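Leave the Packages on the Table

18 Jan 2018

My wife's uncle, Gangadharan Shenoy, has a kitchen where you cannot find one package. Everything is poured into glass jars with the same lid, and the jars stand in the cupboard with the fronts straight. When I visit him I admire it for five minutes, and then I want to make a cup of tea and I must open four jars and smell them.

I want to write here in defense of the original bag. I know this is not the fashion. In the last years almost every article about a tidy kitchen begins with the same advice: take the food out of its packaging on the day you buy it. The packaging is ugly, they say. The colors shout. I agree that they shout. But a bag has something to tell me, and a jar from Farniretti at 19 dollars tells me only that I have bought a jar.

Let me explain how I came to this opinion. When we moved to our present apartment, I decided to do everything correctly. I ordered a set of containers from Pendska, with a small spoon for each, and I spent a whole evening pouring. Rice, lentils, two kinds of flour, sugar, crackers, cereal, the mix my son likes to eat after school. I threw all the bags away. The shelf was beautiful and I took my neighbor Kristóf Bárány by the sleeve to look at it.

The problems came slowly. First was the flour. One of the two had to be used with a different quantity of water, and this was written on the bag, and the bag was gone. Then my mother-in-law stayed with us in February, and she must be careful with salt. She asked me how much salt is in the crackers. I stood before the container and I did not know. I knew only that they were crackers. Later my son's friend came, who cannot eat nuts, and I could not give him the mix at all, although it was probably fine. "Probably" is not a word you can say to another child's mother on the telephone.

You can write labels, of course. People always tell me this. I did write labels, with a good pen, and I wrote "flour" and "other flour." A person who has the discipline to copy the date, the ingredients, the cooking instructions and the calories onto a piece of tape is a person I respect, but I have not met him. Mr. Shenoy does not write even the name. He says he remembers. His wife says he does not.

There is also a question of the old and the new. When a jar is one third full and you come home with a new bag, what do you do? The correct answer is to empty the jar, wash it, dry it completely, put in the new food and put the old food on top. What everybody does is pour the new on the old. After one year there is a layer at the bottom which is a kind of history. With bags this cannot happen. You finish one and you open the next.

My other argument is about the table, and here I think many people will disagree with me. In our home the snacks and the things for the small meals stay out. A big bag lies on its side, some spoons are near it, maybe a box or a plastic container with something already opened. A visitor could think we are in the middle of unpacking. But my family eats from this table through the whole day, at different hours, and I have noticed that what is on the table gets eaten and what is in the cupboard gets old. When I had the beautiful shelf, I threw away more food than in any other year of my life. The containers had a color like milk, so I did not see what was inside, and I bought the same lentils again and again.

I do not say that everything should stay in its bag. Flour bags leak, this is true, and I have gone back to a container for flour, with the bag cut and folded inside it. Sugar in a humid summer needs a good lid. If you have mice or moths, please do not listen to me at all. Also an opened bag must be closed, and for this I own a packet of 100 wooden clothespins, the cheapest tool in my kitchen and the one I use most. Fold the top two times, press out the air, one pin in the middle. For a large glossy bag take two pins, because the plastic wants to open itself again.

And a bin is a good thing. I keep one open bin on the shelf for all the half bags, standing like books. It does the same work as ten jars and you can carry it to the table with one hand. Mine is from Wundside and was not made for food, it was made for toys, but it can be washed.

What I do not accept is the idea behind the jars, that a kitchen should look the same when people live in it and when they don't. Kristóf visited us again last month. The Pendska set is now in the cellar, except the one for flour, and he asked where the shelf went. I gave him crackers from the bag. He turned it around and read the back side for a long time, the way people read at breakfast, and he told me that the crackers are made in the town where his sister studied. This was a pleasant conversation and it lasted half an hour.

The full set cost me 129 dollars, if somebody wants to buy it.

Related
Poduval storage racks after two winters
How many spoons does a family need
My argument with the label maker
Clothespins, rubber bands or clips
Moths in the rice: what I did 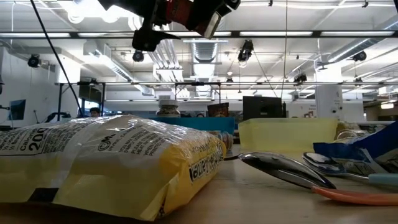 How do I keep the nutrition information if I still prefer to use jars?

Cut the panel out of the bag together with the date and the cooking instructions, and put it inside the jar against the glass, or tape it under the lid if the food is powdery. When you refill the jar from a new bag, change the panel too, as recipes and dates are not always the same from one bag to the next.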